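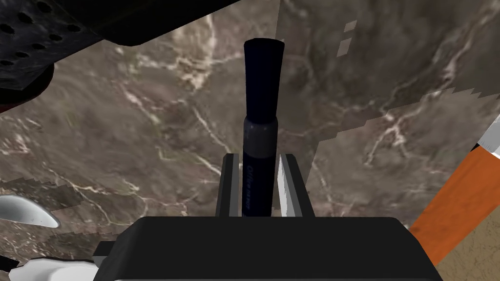 We have a new result on testing robot policies in simulation, and I would like to tell it in a thread. It is a small result, but it changed how we work in our group, so maybe it is useful for somebody else. 1/

The question is old. You train a policy for a robot arm, and you want to know if version B is better than version A. On the real arm this takes days. In simulation it takes one night. But can you trust the order that the simulation gives you? 2/

Many people answer this with a correlation plot: success rate in simulation on one axis, success rate on the real robot on the other. If the points lie near a line, everybody is happy. We did this too, and we were happy for most of June. 3/

Then Oluf Ketilsson, who joined us from the Gerlach lab, asked a question that I could not answer. He asked: "Do the two robots fail in the same moment?" I had only counted successes. I had never looked at where the failures were. 4/

So we did it again with a different method. We cut every episode into four phases: reach, close, lift, place. For each failed episode we write down the first phase that went wrong. Then we compare the phases between simulation and real, and the success rate comes only after that. 5/

The task is simple. Pick up a marker, hold it upright, put it down in a goal area. We took a marker because it is thin and round, and it punishes a bad grasp quickly. In the wrist view you can see it very well when it stands between the two fingers with the cap up. 6/

We rendered the task in our simulator (we call it Zutow, there is no deep meaning) and ran 573 episodes over all policy versions. On the real arm at the Remcombe site we ran 152. I wish it was more, but one person has to put the marker back each time, and this person was mostly me. 7/

Result one. The order of the policies by success rate was the same in simulation and in reality. This is the nice plot. If we had stopped here, I would have written a different and shorter thread. 8/

Result two. The phases did not agree. In simulation most failures came in the close phase: the fingers arrive a little too high or too far to one side, and the marker tips over. On the real arm most failures came in the lift phase. The grasp looked fine and then the marker turned slowly between the fingers. 9/

This means the two success rates agreed for different reasons. I find this uncomfortable. A policy which becomes better at closing would gain a lot in simulation and very little on the real arm. Our nice line would break with the next version, and we would not understand why. 10/

We tested this. We trained one more policy, which we named Pristix, with extra data only for the close phase. In simulation it was our best policy. On the real arm it was in the middle. The phase table had predicted this and the correlation plot had not. 11/

What was wrong in the simulator? We looked first at the images, like everybody does. Our rendered background is not pretty. The marble texture has a seam with a jagged edge like stairs, where the pattern jumps and gets a bit lighter. I was almost sure this was the problem. 12/

It was not the problem, or at least it was a very small part of it. We fixed the texture in a copy of the simulator and ran 80 episodes with the fixed version. The phase table stayed nearly the same. I lost two weeks on this texture and I would like to have them back. 13/

The real cause was the contact model. Our simulated fingers are flat parallel plates, and we had set the friction against turning much too high. After the fingers closed well, the marker was practically glued. So of course there were no failures in the lift phase. 14/

We lowered this one parameter. To choose the value, we used 40 of the real episodes and kept all the others for checking. With the new value, the simulation shows slipping during lift, and the phases agree much better on the episodes we had kept apart. 15/

The success rates in simulation went down for every policy after this change. A colleague asked me if I was sad about it. A little, yes. The old numbers looked better on a slide. 16/

Some limits, because I do not want to oversell. It is one object, one gripper and one arm. The labels for the phases are made by a human, and Oluf and I did not always agree where "close" ends and "lift" begins. We wrote a rule for it, but the rule is a compromise. 17/

Also, looking only at the first failure hides later ones. If a policy fails in reach, we learn nothing about its lift. For weak policies the table is almost empty in the later columns. We tried starting episodes in the middle, with the marker already in the grasp, and this helps. I will write about it when it is cleaner. 18/

If you want to try it, you do not need new tools. Take the failed episodes you already have from both sides. Watch them and write one word for each. For us this was one long afternoon with coffee, and it told us more than the whole month before. 19/

One practical tip: let the person who labels see the wrist camera and the outside camera together. From the wrist alone, a slow turn of a dark marker is very difficult to see. The small printed letters on the side of the barrel help a bit, when they move you know it has turned. 20/

Several people asked in messages about the code. The labeling sheet and the script for the phase table will be shared first, the simulator scenes later, when the texture seam is fixed in the main version also. Questions are welcome, I answer slowly but I answer. 21/21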